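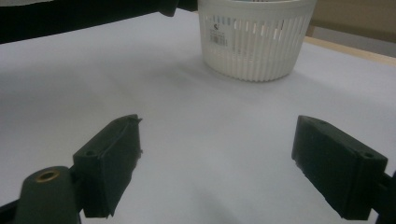
## Equipment Corner: the gripper budget, round two

Regular readers will remember that the last newsletter promised a decision on grippers. Regular readers will also remember what our promises about purchasing are worth. We have a decision on part of it, and a spreadsheet on the rest.

The work these things do hasn't gotten any more glamorous. A white plastic basket on a white table, two dark fingers, go. The basket still has its barcode label on, and as far as the equipment budget is concerned it's the best-behaved item in the building. It needs no firmware, no license and no annual support plan. If everything on the capital list were a basket, this item would be one line long.

### What we asked for

Back in the winter we put in for 5 new hand-held grippers, with spare fingers and enough mounting hardware to keep them all going through the summer. The request was based on the time-honored method of counting the people who complain and adding one.

Finance asked whether we could get by with 3. We said no. Finance asked what would happen if we got 3 anyway. We said we would get by. This was a tactical error and we'll try not to repeat it next year.

So the plan is now three Soleo grippers in June, with the other two moved to a line called "deferred," where they join the second workbench and the good chairs.

### Why Soleo and not the other one

We had two serious quotes. The Kouris grip was lovely. It came in a foam-lined case, and everyone who picked it up made the same small approving noise. It also takes only Kouris fingers, which Kouris sells only in matched pairs, with a lead time that the sales office described as "seasonal." We asked which season. We are still waiting to hear.

The Soleo is plainer. It feels a bit like a kitchen appliance from a country with strict opinions about kitchens. But the fingers come off with ordinary screws, we can swap one side at a time, and the arms take brass inserts we already stock by the bagful. Anyone who has tried to rethread a stripped plastic hole on a Friday afternoon will understand why the inserts got their own row in the comparison table, in bold.

The quote for the three, with spares and shipping, is $1,090. That's below the threshold for a second signature, a coincidence we've decided not to look at too closely.

### Fingers are a consumable. Please budget for them like one.

For two years we filed gripper fingers under equipment, as though each pair would be handed down to our grandchildren. They get nicked. The faces scuff, the corners chip, and somebody always wants to see what happens if you squeeze a stapler. From now on they go under supplies, next to tape and gloves, and you can request them the same way.

A few rules of thumb for when you're planning a project:

- Put spare fingers in your estimate from the start. Adding them later takes a form. The form takes a week.
- A mark on a finger is fine. A finger that wobbles on its mount is not. Check the screws before you put in for a new one, please, as we've now replaced several perfectly good pairs that needed a quarter turn.
- If your objects are light and slick, say so on the request. Grip pads come in more than one kind and we'd like to order the right one the first time, just to see how it feels.
- Objects come out of your project's money. Yes, baskets too.

### The matter of the arm

Several of you have asked about the Prirkum arm, usually by walking past the office and sighing. It's still on the wish list. The arm itself is almost affordable. The stand, the controller, the guarding, the training days and the service contract are what turn it into next year's problem, and possibly the problem of the year after that.

We do want a proper plan this time. Last time we bought something large, we remembered the power outlet after it had been delivered. If your group expects to use an arm, send us what you'd pick up, how heavy it is, how many hours a week you honestly expect to run it, and where you imagine it standing. "In the corner" has been received from five groups so far. There are four corners, and one of them is a door.

### The tracking software

Furus has offered us a free trial of its asset-tracking package, which would tell us where every gripper, charger and cable is at any given moment. We currently do this by shouting. The trial runs one month, the price afterward is "tailored to your organization," and we've been tailored before. We'll try it on the chargers first and report back.

### Dates, such as they are

The Soleo order goes in at the start of June. Requests for spare fingers and pads that you'd like on the same shipment should reach the equipment inbox before then, with a project code. Requests without a project code will be admired and returned.

The deferred pair comes up again at the fall review. If you want them, write in and say what you couldn't get done with three. Finance likes examples. Finance does not like the word "vital," so go easy on it.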